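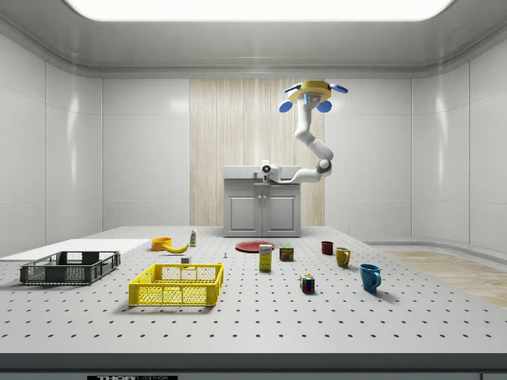

Carner Payload Working Group
Minutes of the meeting of 9 September 2020

Present: the project lead, the payload engineer, the safety officer, two members from Fitari, one member from Prundera (by telephone). The thermal engineer sent apologies.

1. Minutes of the last meeting
Accepted with one correction. In item 4 the word "launcher" should be "launch adapter".

2. Mass of the payload
The payload engineer reported that the plant growth box is now 19 kg with the water tank full. This is inside the limit, but the margin is small. Fitari asked if the second pump can be removed. The group did not agree to this. The pump stays in the design until the leak test is finished, and the question will be taken up again after it.

3. Vibration test
The test at Trummer was stopped after 80 seconds when one sensor lost its signal. The cable was changed and the test was repeated to the full length with no further loss. Trummer will send the complete data file. Prundera asked that the first, stopped run is also included in the report, and this was agreed.

4. Seeds
Of the 300 seeds ordered, one part arrived without the certificate of origin. The supplier has been contacted two times. Until the paper arrives, these seeds are kept separate and must not be put in the flight trays.

5. Costs
The extra day at the test house costs 1760 euros. Fitari and Prundera will share it equally. The project lead will write to both offices to confirm.

6. Safety documents
The safety officer has received comments on the second version. Most of them concern the battery and the labels on the water valves. There was a long discussion about the language of the labels. Decision: English only, with the valve number in large print.

7. Schedule
Delivery of the flight unit remains in February. The thermal engineer should say in writing if the vacuum test can be moved one week earlier.

8. Other matters
Prundera asked to receive the agenda earlier than the evening before. The project lead agreed.

Actions
Payload engineer: leak test plan, new mass table.
Safety officer: third version of the safety documents.
Fitari: certificate for the seeds.
Project lead: letter on costs.

The next meeting will be held by telephone. The date will be sent by e-mail.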